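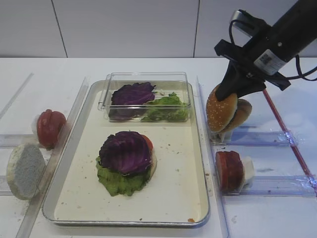

Tinderari Sesame Burger Buns and Assembly Tray Set: Product Review
Prollix Food Service Evaluations
April 28, 2023

Rating: recommended, with reservations

Prollix reviews products intended for small commercial and institutional kitchens. The present review concerns two items sold together by Tinderari: a rimmed sheet tray and a case of 48 sesame burger buns. The products were purchased at the regular price through a distributor. Tinderari was not informed of the review and did not see the text before publication.

Scope

The set was used over 15 lunch services in our test kitchen, during which 267 burgers were assembled. Fillings were limited to green lettuce, purple cabbage leaves and tomato slices, with a patty added at the final stage on request. Cabbage was included because its leaves are stiff and curled, and a bun that holds a cabbage leaf in place will generally hold anything softer.

The bun

The crown is golden brown, evenly covered with sesame seeds, and firm enough to be picked up by the sides without tearing. Seed loss was moderate. Most of the seeds that came off did so when the case was first opened, and comparatively few fell during assembly.

The bottom half is the weaker part. It is noticeably thinner than the crown and softens quickly under a wet tomato slice. Our staff obtained better results by laying the lettuce directly on the bottom half, then the tomato, then the cabbage. Assembled in this order, the burger remained sound for the length of a normal lunch period. With the tomato placed first, the bottom half became difficult to handle well before service ended.

Lettuce spread past the edge of the bun in nearly every burger assembled. Kitchens that require a neat outline will need to trim the leaves or select smaller ones. A somewhat wider bun would be welcome, and we note that Tinderari lists one, though it is not offered as part of this set.

The flavor is mild and slightly sweet. Toasting improves it, but the cut side browns faster than expected and should be watched.

The tray

The tray is stainless steel with a raised rim. The rim is the most useful feature of the product. Crumbs and stray seeds stay inside it, and the table around it requires little more than a wipe between orders. There is room for a burger at the lower end and a clear plastic container of leaves at the upper end, an arrangement our staff adopted on the first day and kept throughout. The container is not included and must be supplied by the kitchen.

Crumbs show readily against the pale interior. Some operators may consider this a drawback. We regard it as an advantage, as it is plain at a glance when the tray is due for cleaning. The corners hold no residue after a normal wash.

One shortcoming should be recorded. The underside is smooth, and on a polished tabletop the tray slides when a filling is pressed down with any force. A damp cloth placed beneath it resolved the problem. The comparable Grilletti tray, which we reviewed last October, has rubber feet and does not move, but it is heavier and its rim is too low to retain crumbs.

Comparison with Mbeki

The Mbeki sesame bun remains our preferred product where burgers are to be wrapped and transported. Its bottom half is thicker and tolerates moisture for longer. It is also drier to eat and more expensive per case. For burgers served at the counter, the Tinderari bun is the more pleasant of the 2 and the better value.

Care and storage

Unopened buns kept well at room temperature through the date printed on the case. Once opened, they should be used the same day or frozen; buns left overnight in a loosely closed bag were dry at the edges by morning. The tray may be washed by machine. Abrasive pads left fine marks on ours and are best avoided.

Findings

The set is suitable for cafeterias and small counters that assemble burgers to order. It is less suitable for kitchens that prepare them in advance — the bottom half does not allow for a long wait. Buyers who already own a rimmed tray are advised to order the buns separately, as the saving on the combined set is small.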